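5.3 Teaching the surface model

Pirar plans every approach against a stored model of the work surface. Teach the model once after installation, and again whenever the wrist camera, the fingers or the table have been moved. Allow 70 seconds for the capture itself.

Before you start, the arm must be homed and hand-eye calibration (5.2) must show as valid.

1. In the Firkiden console, open Perception and select Surface.

2. Send the gripper to its open position. The fingers stay in the wrist camera's view during teaching, and the software needs them there to build the finger mask.

3. Jog the wrist until the tabletop fills most of the live view. Leave bare surface between the fingertips.

4. Set exposure to Manual, starting at 2000 microseconds. Lower the value if the fingers show a bright edge that breaks the mask outline.

5. Press Capture. Do not jog the arm until the status line reads Done.

Caution: The planner does not avoid obstacles while Surface is open. Keep hands clear of the arm and use slow jog only.

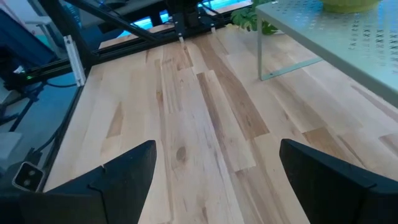

Manon Carrier writes that on her bench the wood grain kept coming back as thin objects, and the planner refused to go near them. Raising Texture Rejection from Low to Medium cleared all of them, she adds, but it also hid a flat washer she wanted to pick up, so she now keeps two profiles and switches between them in the job script.

Two profiles are supported from the Gagnon release on. Save each one under its own name and call it with the surface_profile command before the first move of the job.

6. Check the overlay. Areas marked as plane are gray, the finger mask is red, and anything treated as an obstacle is yellow. Strips of different tone, knots and end joints in a wooden top should all be gray.

7. If yellow patches remain on bare surface, raise Texture Rejection one level and capture again.

8. Draw the work region. Keep rails, cables and furniture outside it – the plane fit uses every pixel inside the line.

9. Press Save. The model is written to the controller and loads at the next start.

Note: Error 323 means the fit found two planes. The usual cause is a second surface at another height inside the work region. Redraw the region and repeat from step 5.

Note: If you use the Clirnard viewer on a separate computer, open port 2555 before step 5. The overlay will not refresh otherwise.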